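Umia Produce: Frequently Asked Questions for Buyers

Last updated: Monday, December 31, 2018

Which products do you ship in winter?

In the cold months our main items are green cabbage, red cabbage, fennel and leeks. All of them come from our own fields at Nodden and from the growers in Jaramillo who pack under our label. Fennel starts in January. The exact day depends on the nights, so please ask the sales desk before you plan a promotion with it.

How is the cabbage packed?

Green and red cabbage are packed in cartons or in mesh sacks. Processors can also order bins. If you do not write anything on the order, we send cartons. Fennel comes only in cartons, with the tops cut short. If your stores prefer the long tops, Heriberto Varela in the packing office can arrange it, but he needs to know this before the harvest crew goes out.

Can I choose the size of the heads?

Yes, for cabbage. You can ask for small, medium or large heads. Small heads are in high demand with restaurants and they finish early in the week. For fennel and leeks we pack what the field gives us, and we write the size on the label.

What is the minimum order?

The minimum is two pallets per delivery. They can be mixed, for example one of cabbage and one of leeks. On one pallet we can put a maximum of three different items. With more items the layers become unstable, and we had damage from this in the past.

For customers who collect at our dock there is no minimum, but you need a pickup number. A driver who arrives without the number must wait until the office confirms the order.

How do I place an order?

You can order by telephone, by e-mail or in the Neltden order portal. New customers receive their access after the credit form is approved. Orders that arrive before noon are loaded on the next working day. Orders after noon are loaded one day later.
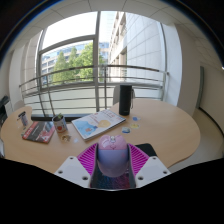 In the portal you can also repeat an old order. Open your order history, select the order and change the quantities if necessary. Please check the delivery address each time, as the portal keeps the address from the old order and does not ask you again. If you made a mistake, do not enter the order a second time. Call the sales desk and they will correct the first one.

Can I change or cancel an order?

You can change it free of charge until the truck is assigned. After this moment the portal shows the status "Assigned" and changes are possible only by telephone. When the product is already packed with your own label, we cannot cancel it.

At which temperature do you ship?

All our winter items travel at 34 degrees Fahrenheit. If your load is shared with products from another shipper, please tell us which products they are. Leeks give their smell to other goods, and we do not like to load them next to fruit.

What should I do when there is a problem with the quality?

Please inform us on the day of arrival. Send photos of the open cartons, of the label with the lot number, and of the pulp temperature if you measured it. Iraís Aguirre handles all claims and she answers normally on the same day. Please do not throw the product away before you have her answer, even if it looks very bad to you. For larger claims we will ask for an official inspection.

What are your payment terms?

Invoices are payable in 30 days from the date of shipment. New customers pay the first order in advance.

Do you grow organic?

At the moment only the leeks. Around 30 acres in Nodden are certified, and we keep them separate in the field and in the packing house. Leopoldo Barajas, our farm manager, can send you the certificate. Organic fennel is a question we receive often. There is a trial in the ground now, but we do not have a volume to offer.

Can we visit the fields?

Buyers are welcome during the harvest. Please write to Rutilio Espinoza one week in advance and tell him how many persons will come. Closed shoes are required, and jewelry must be left in the car if you want to enter the packing house.

Who do I contact for export?

Dae-han Wang is responsible for all shipments outside the United States, including the plant health papers. His extension is listed on the contact page.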